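Collecting examples for the tube task

The plan for February was 150 good examples of one job: pick up a tennis ball, bring it over the clear tube, let it go inside.
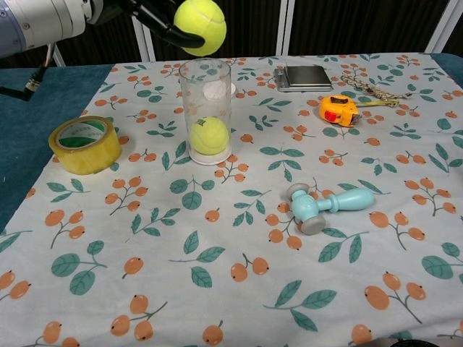 Why not 150 tubes in 150 different places, asked a reader under my last post, and skip the repeats? The comment went on to say that a learning system shown the same thing over and over will only learn that one thing, and that I would be better off with a third of the examples and three times the mess.

I have thought about that for a while and I half agree. What follows is where I have got to.

The project is called Pirihi. I run it in the evenings, usually from seven until I get tired, and tired comes earlier than it used to. Each example is one attempt, start to finish, with me guiding the arm. The recording software is Grasell, which I chose because it lets me mark an attempt good or bad with one key press and add a note. The training runs happen on a rented machine from Plosus overnight.

My first set was 377 attempts. I was pleased with that number until I went back through them. Of those, 203 were usable. The rest had been thrown out for dull reasons. In many I had started recording before the arm was back in its starting position. In others I had paused halfway to think, and a pause is a bad thing to teach. The system copies it faithfully. My first trained version would carry the ball most of the way to the tube and then stop and hang there, because I had done the same while deciding how to line it up.

So the first rule now is to decide before pressing record. If I hesitate, I mark the attempt bad and go again.

The second rule came from the tube itself. It is clear plastic, and clear plastic is hard for a camera. The rim is a thin bright line that shifts with the light, and whatever stands behind the tube shows through it. In the first set I always worked with the same lamp on and nothing much nearby. The trained version did well under that lamp and badly in the morning. I now record in both, and I leave other things on the table: packing tape, a digital scale, a tape measure, a toy hammer. They get moved between batches. The system has no use for any of them, and I want it to learn that.

The tablecloth is part of this as well. A plain surface gave me nicer results at first, but they fell apart as soon as anything patterned went down. The one with berries and leaves on it is busy enough that I trust a result got on top of it a little more. I have another from Julletti with stripes, still folded up, for when I want to test on something it has never met.

Back to the comment. Where I agree is that my first set was far too tidy. Where I don't is on dropping the repeats. When every attempt has a different layout, I find I am worse at guiding the arm, and my mistakes go into the set along with the variety. With a few repeats of one layout I get smooth movements by the second or third go. I have settled on 3 attempts per layout, then everything moves – tube included.

I also record some attempts with a ball already in the tube. The first version had only ever seen it empty at the start, and it behaved oddly when it wasn't. Sometimes it went down and tried to take the ball back out. I should have thought of that one earlier.

One thing I have not solved is the height of the release. I tend to let go a bit high when I am in a hurry and lower when I am being careful, so the set has two habits in it. The trained version seems to pick somewhere between them, and on a bad night the ball catches the rim. I could go back and sort the attempts by height and train on one group only. The Grasell notes don't hold that, so it would mean watching them all again, and I would sooner record new ones.

The next batch will be done with the tube nearer the back of the table, where the arm has to reach further. After that the striped cloth comes out. If you have tried this with clear containers and found a lighting set-up that behaves, please leave a comment, as I am still moving the lamp about by guesswork.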